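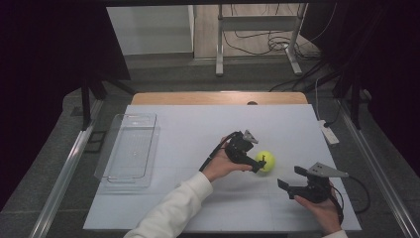
FOR IMMEDIATE RELEASE

Dondutard Opens Ball Table Room in Erside, Takes In Used Tennis Balls From Seven Clubs

Erside, 6/22/22 - Dondutard, the company which operates the Tonex program for used tennis balls, has opened a work room in Erside where balls from local tennis clubs are checked by hand, sorted and packed for a second use. The room is on the ground floor of the Mahmoud building, next to the bicycle shop, and it receives balls from 7 clubs in Erside and the surrounding towns.

A tennis ball loses its bounce long before it loses its felt. Clubs change the balls often, especially in June when the leagues are in full season, and the old ones stay in the bags and buckets behind the court until somebody has time for them. Tonex collects these balls every second week and brings them to the work room. There each ball is taken on the table, turned along its seam, pressed, and placed in the tray where it belongs.

"We have started with one table and one kind of tray, and we wanted to see how far this would bring us," said Trinity Rosenthal, manager of the Tonex program at Dondutard. "In the first month we looked at every ball one after the other. It is slow, I must admit. But the clubs have told us that they prefer to get back balls they can trust, and for this you must have the ball in your hand."

The work on the table

The balls are divided in three groups. Balls with good pressure and clean felt go back to the clubs as practice balls for the beginner groups. Balls with good felt but little bounce are offered to schools, which put them under the legs of chairs to make the classroom more quiet, and to dog owners, who may take them without charge. Balls with open seams or damaged felt are kept apart and sent for recycling of the rubber.

For the sorting, Dondutard has chosen plain surfaces in a light color. On a dark table the loose fibers of the felt are difficult to see, and a small cut in the seam can be missed. The table itself is an ordinary wooden table with a light covering on it, which is wiped after each bag. The trays are of clear plastic with rounded corners and a raised rim, so a ball put down near the side does not roll to the floor. They can be washed in a normal sink.

"I have tried with boxes, with baskets and with egg cartons from the restaurant of my brother," said Gualtiero Grasso, who set up the room and is responsible for the daily work there. "The box is too deep, you don't see what is on the bottom. With the clear tray I see it from the side and from the top, and if one ball is in the wrong group I take it out again. It is not a very elegant solution but it has cost us very little."

A full bag from a club holds some 60 balls. Mr. Grasso asks the clubs to close the bags with a simple knot and not with tape, and to leave out balls that have been lying in standing water, as they make the other balls in the bag smell. Balls of all brands and colors are accepted. The softer balls for children should be put in a separate bag, because they are pressed in a different way and would otherwise be judged as worn.

Packing and return

Sorted practice balls are packed in cotton sacks of 40 and are given back to the clubs with the next collection. Each sack has a paper label with the name of the club and the week of packing. The clubs have asked to receive their own balls back and not a mixture, and Dondutard follows this wish where it is possible. If a club has delivered too few good balls to fill a sack, the sack is completed from the common stock, and this is written on the label.

The schools and dog owners receive the balls in smaller paper bags, which can be picked up at the door of the work room during opening hours. For classroom use the balls should be cut only by an adult, with a cross of two short cuts. The staff can show how this is done, but they do not cut the balls in advance, as a closed ball stays cleaner in storage.

Until now 41 classrooms in Erside have ordered balls for their chairs. The largest demand is expected before the new school year, and Ms. Rosenthal recommends to the schools to order before the summer holidays.

"One teacher has written to us that for the first time she can hear the birds when the children stand up," said Ms. Rosenthal. "I am not sure if we can promise birds to every school. A more quiet room, yes, this we can promise."

Visiting the room

The work room is open on weekdays in the afternoon. Visitors are welcome to come in, look at the sorting and try it themselves at the table. Children should be together with an adult. There is no fee and no registration is needed for one or two persons; groups are asked to write beforehand, as the room is small and there are few chairs.

Clubs which want to join the collection can contact the Tonex program directly. They receive empty bags and a one-page guide. The collection is free of charge for clubs in Erside. For clubs outside the town there is a small contribution to the transport, which depends on the distance.

About Dondutard

Dondutard is a company in Erside that finds second uses for sports material. Besides Tonex, it repairs nets and court brushes for clubs and sells rebuilt ball baskets. The company rents its rooms in the Mahmoud building.

Press contact

Trinity Rosenthal
Tonex program, Dondutard
Mahmoud building, ground floor, Erside

Interviews with Ms. Rosenthal and Mr. Grasso can be arranged on request. Journalists who want to visit the room are asked to announce themselves one day before.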